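Metal Bins We Have Known: the gallery

Posted 04/03/2024 in Storage, Sheds, Rondham

Some people collect teapots. We have ended up with bins, mostly the big painted metal sort that weigh more than anything you would sensibly put in them. The first came from a clearance at the old Fononton works and cost £42, which felt steep until we tried to lift it and decided we had at least been sold plenty of metal.

They suit a certain kind of tidying, the kind where you tip everything in and call it sorted. Blocks are ideal. So are offcuts, door wedges and the contents of any drawer you have stopped being able to shut.
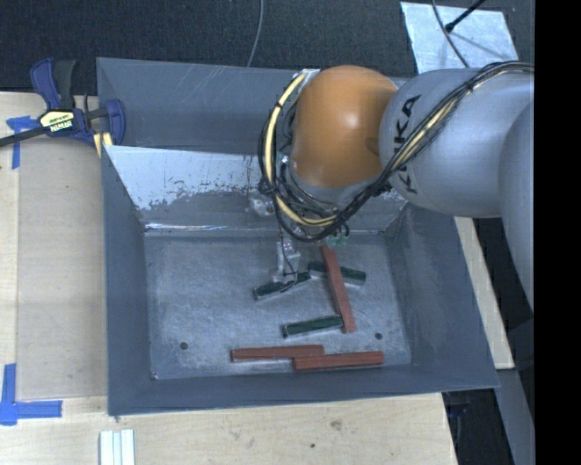 Paint is the weak point. Blue-grey is the usual colour, and it looks very smart up to the moment the first hard thing goes in. After that you get scratches, then rubbed patches on the floor, then flaking, and then a long argument about whether to repaint. Our position is that a bin with perfect paint is a bin that has been kept in the dining room.

Sloping sides are worth paying for. Small things slide down to where you can get at them, and the bin still looks half full when there is hardly anything in it, a great comfort to the untidy.

Holes in the floor divide opinion. The Zawadzka catalogue we inherited calls them "drainage". We call them the place the screws go.

Red and green blocks do not need separate bins. We tried it for 2 weeks and went back to one heap.

More bins in June, once the Uneden shelf has been cleared and we can reach them. Comments are open, but please don't offer us any buckets.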